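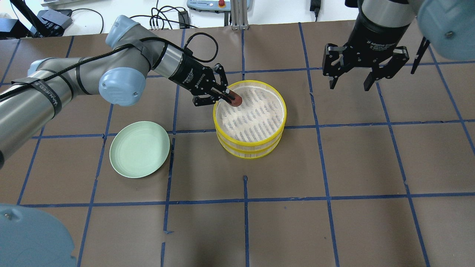 Trudamwood Shared Workrooms: Frequently Asked Questions

How do I book a table?
Tables are booked through Etix, our online calendar. Sign in, pick the room and the hours, and wait for the confirmation email. If the email doesn't come, check the calendar before you book again. Double bookings are the most common billing problem we have to fix.

What does it cost?
A half day is $23 and a full day is $57. Monthly rates depend on the room, so ask the office. Power and heat are included. Printing and the use of the spray booth are charged separately.

Can I mark up the table?
Yes, with tape or paper. Please don't use permanent marker, hot glue or double-sided foam tape. Take up your own tape when your booking ends unless you have the same table the next day.
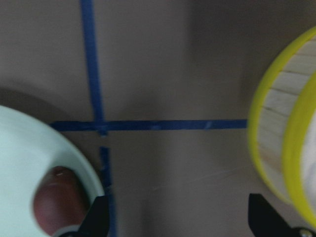 Blue tape on a tabletop, with a plate to the left.

Where do I park?
The lot on the Sleiman Street side has 11 spaces for members. The spaces next to the loading door are for loading only, with a limit of 30 minutes. Street parking is free in the evening but fills up early.

What are the hours?
Monthly members can get in from 6 a.m. to 11 p.m. Day users need to come while the office is open, 9 a.m. to 5 p.m. The Arkon Room closes earlier in the winter, starting in November, and the Etix calendar shows the shorter hours.

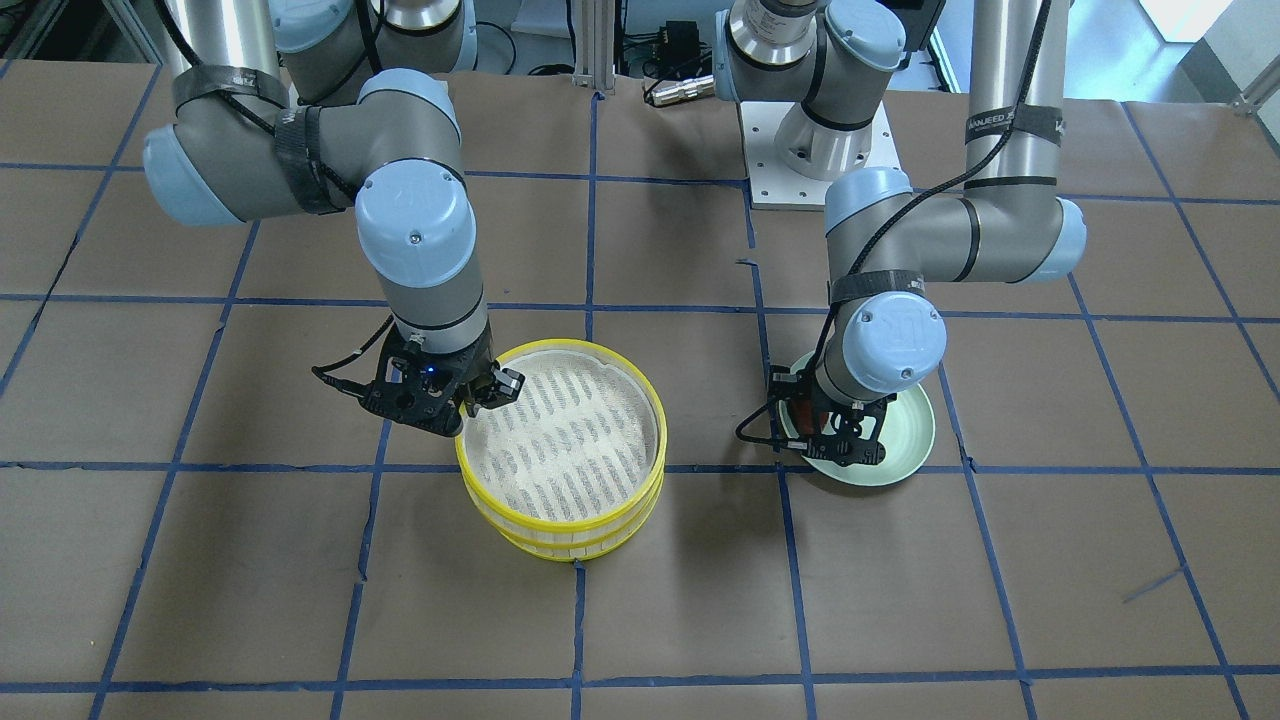
Page last changed: September

Can I leave things overnight?
Only if you have booked the following morning or rent a shelf. Label anything you leave with your name and booking number. Unlabeled items go to the rack by the office and are kept for two weeks.

Can I cancel?
You can cancel up to the evening before for a full credit. Same-day cancellations are not credited. Credits stay on your Etix account and are good for a year. We can't turn a credit into cash.

Are guests allowed?
Two guests per booking, signed in at the door. Children under 12 have to stay with an adult at all times and can't go into the spray booth area. 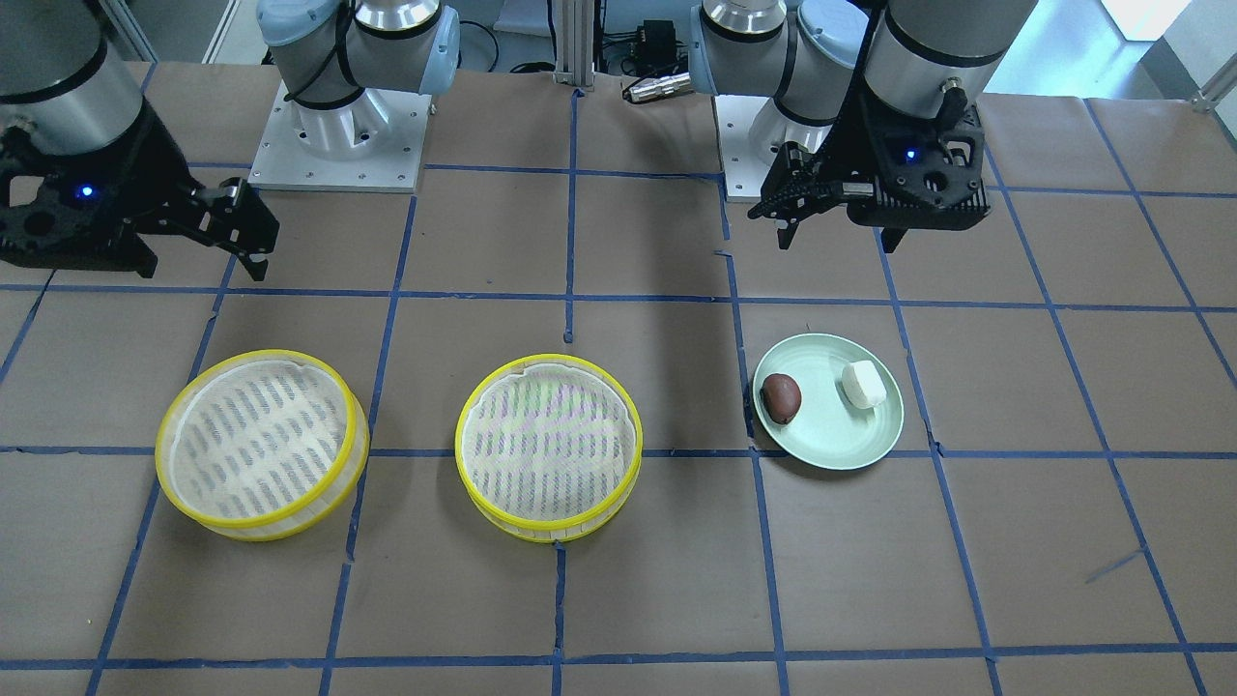
If a guest is going to use any of the shop equipment, they need to take the same safety session that members take. It lasts about 45 minutes and is offered twice a month. Sign up through Etix under "Orientation."

I lost my key card. What now?
Email the office so the old card can be turned off. A new one is $11 and can be picked up the next working day.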